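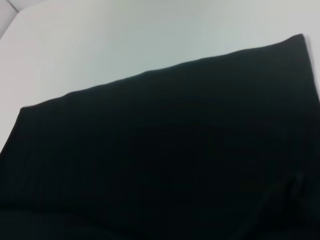

Fig. 1. Black fabric spread on a white surface.

Week 4 -- Weed membrane under paving and gravel
Notes: Efua Boateng

Suppliers say membrane stops weeds. Ask which weeds. Most seed blows in from the top and roots in the grit between stones. At the Annan plot we pulled 138 seedlings in April, all rooted above the sheet.

It does keep gravel out of clay -- worth paying for on a driveway, doubtful on a garden path. 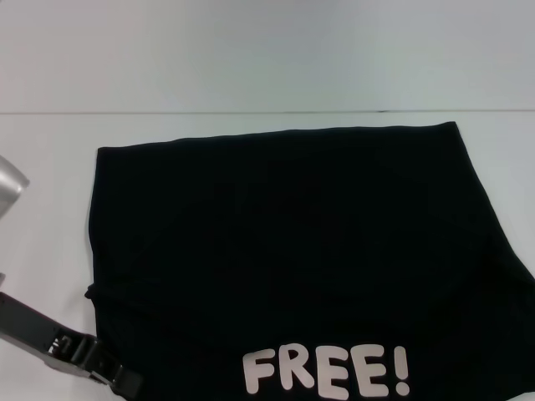

Fig. 2. Black garment laid out flat.

Lutedum's brochure claims a 3000-hour UV life. Under what colour of stone, and how deep? Kirsty Cairns has the brochure if you want to check. Read before the Ciltstead visit.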